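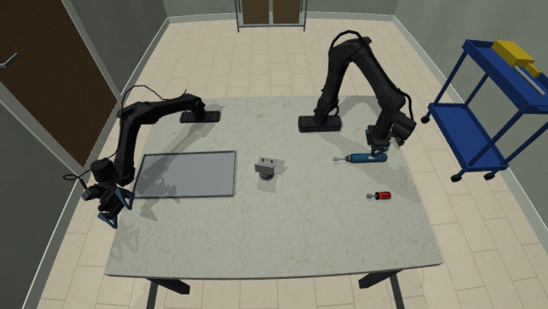
Ticket status: Closed — workaround confirmed, permanent fix scheduled
Queue: Network Security, Tier 2
Reporting site: Fluvham
Other site affected: Kukberg
Product: Wikitz virtual firewall, clustered pair
Priority: High, lowered to Medium on Thursday

Summary of request

The Fluvham office reported that staff connecting through the site VPN were losing access to the records application at irregular times. The tunnel remained up in each case. Web browsing and mail were not affected. Users who signed out and back in recovered access, then lost it again later in the day. The requester asked whether the change to the Wikitz policy set was the cause, and if so, whether it could be withdrawn.

Initial response

The service desk confirmed that the policy change had been applied to both firewalls in the cluster with no error. A rollback was considered and declined. The change closes an open finding from the Mathebula review, and withdrawing it would have required a separate approval. The site was asked to supply the sign-in name, the workstation address and the time of failure for each new report. Received so far: 14 complete reports, all from the same address pool.

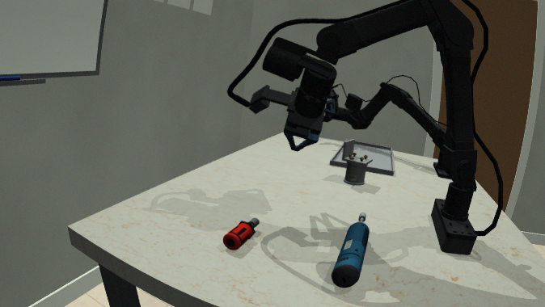 The session table was examined on both members of the cluster. Each affected session was known to the primary member and absent from the secondary. When the load balancer moved a user to the secondary, return traffic arrived with no matching entry and was dropped without a log line. Both members held the correct rules, and both were in a ready state. The condition may be compared to the gripper shown, with its two short fingers angled toward each other, open, and holding nothing. Engineers should therefore not treat a green status on each member as proof that sessions are being carried between them.

Session synchronization was then checked by command line. The counter for sent updates was rising on the primary. The counter for received updates on the secondary had stopped at 71 and did not move during the observation period. Restarting the synchronization service on the secondary cleared the fault for a short time, after which the counter stopped again at a different value.

Work carried out

1. Confirmed that both members run the same software build.
2. Confirmed that the system clocks agree.
3. Compared the synchronization settings line by line. The secondary had an idle limit of 140 seconds. The primary had an idle limit of 400 seconds.
4. Requested the configuration history for the secondary. The shorter value was carried over from an older template at the time the member was rebuilt.
5. Enabled drop logging on the return path for the Fluvham address pool only.

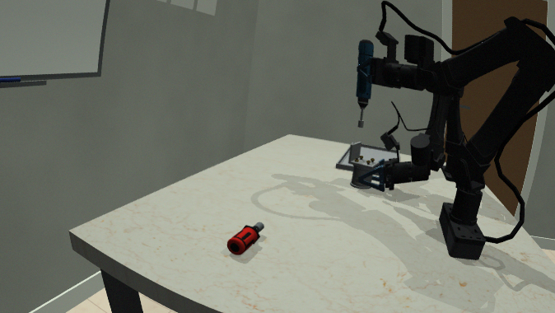 Drop logging produced the evidence needed to close the diagnosis. Sessions left idle past the shorter limit were removed from the secondary, and the removal then caused the update channel to stall. The relevant entry is easy to miss in the combined log, where it appears once among a large number of routine permits. With the view filtered to the return path it is as plain as the one small red object on the pale marble tabletop. Analysts are asked to apply the filter before exporting the log, and to attach the filtered export to the ticket.

Kukberg was added to the ticket at this stage. The site uses the same template and showed the same mismatch, although its users had not raised a complaint. Kukberg staff work mainly from one application that keeps its connection busy, and few sessions there reach the idle limit.

Workaround

The idle limit on the secondary member at each site was set to match the primary. The synchronization service was restarted at 6:30 a.m., before office hours. Received updates have risen normally on both secondary members from that time. Fluvham has tested the records application with sessions left idle over the lunch period and reports no loss of access.
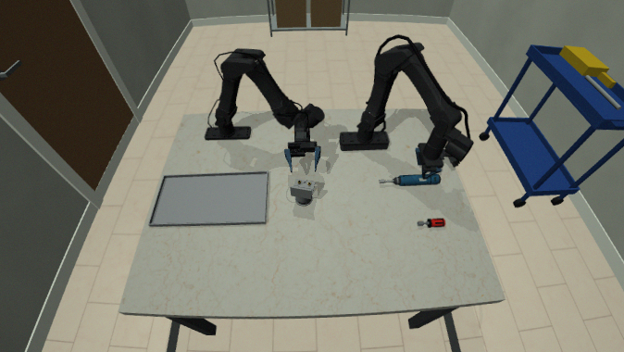

The workaround will be overwritten if either secondary member is rebuilt from the present template. Until the template is corrected, any rebuild must be followed by a manual check of the idle limit, and the result must be recorded in the change ticket. Drop logging will stay enabled at Fluvham until the template has been replaced — storage use is within the normal allowance.

Outstanding items

Template correction: assigned to Network Engineering, planned for October.
Alert for a stalled update counter: requested from Monitoring, not yet accepted.
Mathebula finding: remains closed. No rule was removed or relaxed in the course of this work.

Further reports of the same fault should be filed as a new ticket that refers to this one. Please include the cluster member in use at the time of failure, as displayed on the VPN client status page.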